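Wikar to close its Paiva wallet in October 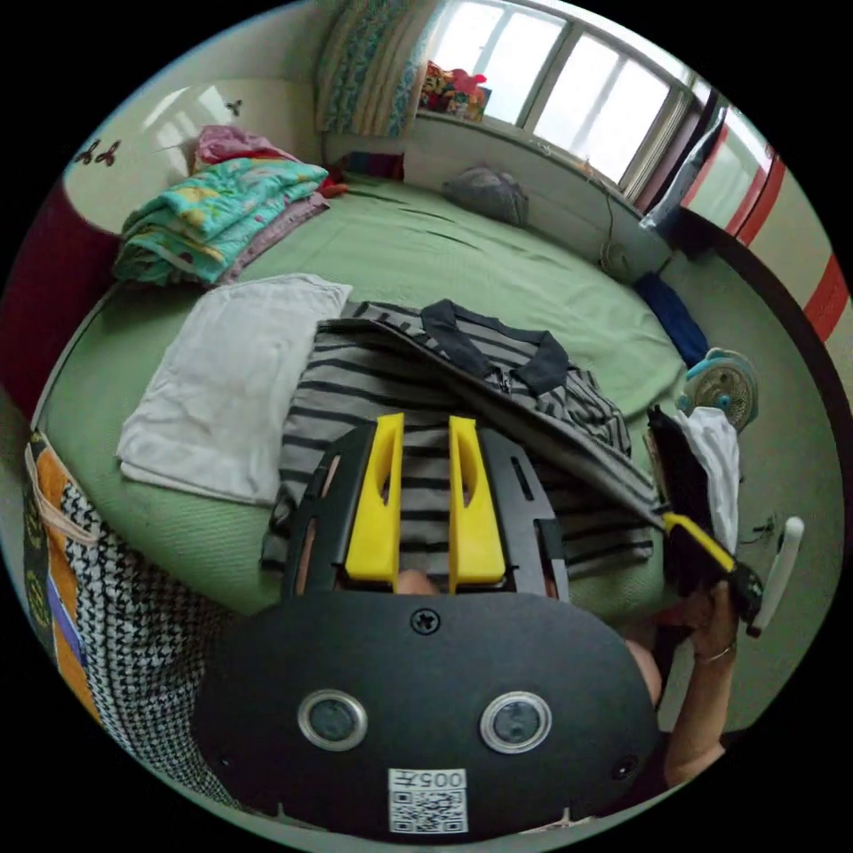 A striped polo shirt on a bed with a pale green sheet.

Crypto trading platform Wikar will shut its Paiva wallet at the end of October and move customers to its main app.

Balances above 100 Clultoretti tokens will transfer automatically. Smaller holders must make the request themselves, and withdrawals will be capped at 1000 tokens a day until the wallet closes.

Kazimiera Olszewski, head of operations at the Mistham firm, said 370 accounts had already moved. Support will be open until 18:00 each day during the changeover.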